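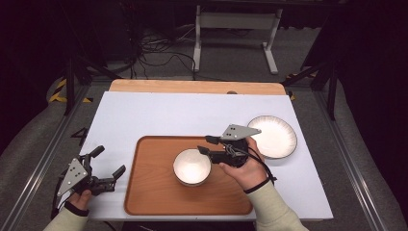
How many demonstrations do you need before a robot can clear a table?

Fewer than you fear, provided they resemble one another. We trained our first usable bowl-and-plate policy on 122 clean takes, after an earlier set of 1000 sloppy ones taught the arm mostly how to hesitate.

Recording table tasks with hand-held grippers
Posted by Iveta Hájek, March 13, 2025

This page covers dishes on a tray, the task everybody starts with and then gets stuck on. You will need a pair of hand-held grippers, a tray, a bowl, a plate, and a person willing to move tableware for an afternoon and call it work.

Before you start

Strap in both wrists and route the cables so they don't drag on the table. Open and close each gripper a few times and watch the width reading in Koubek, which is what we use for recording. If the reading jumps, restart it. If it still jumps, restart it again with more feeling.

Set the start pose: both grippers open, one on each side of the tray, fingers pointing inward. Every take begins there. Ctibor Kopecký once began each of his wherever his hands happened to be, and the robot learned to begin wherever its hands happened to be too.

Recording a take

1. Press record and hold the start pose while you breathe in and out once.
2. Bring one gripper to the bowl at rim height. Come in from the side. Your own face does not need to be involved, so don't lean over.
3. Close until the bowl stops shifting, then stop squeezing. You are holding a bowl, and the bowl knows it.
4. Lift, move, set down, open. Back straight out before you go sideways.
5. Do the same with the plate, using the other gripper.
6. Return to the start pose and stop the recording. 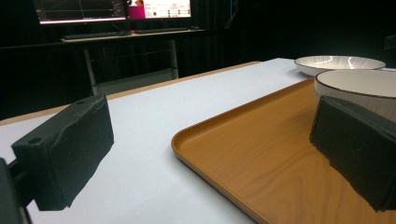 Both fingers open at the near corner of the tray, with the bowl and plate farther back.

Go at half the speed you'd use at home. People who are good with their hands are the worst at this, and they will tell you the slow takes feel silly. The slow takes are the ones we keep.

Between takes

Move the tray a little, turn it a little, swap the bowl and plate now and then. Do not invent a new grasp because you are bored. Take 2408 in our Prellomow set features a very stylish backhand pinch that we have since deleted from three separate backups.

What to throw out

Dropped dishes, double grabs, anything where you stopped to scratch your nose. A fumble you recovered from can stay if the recovery was quick. Tag it "recovery" so that whoever trains on it can leave it out.

Exporting

Choose Bundle, then By Task, and check that left and right haven't been swapped. Play back 2 takes all the way through before uploading. The next page deals with stacking cups, for which you should set aside most of August.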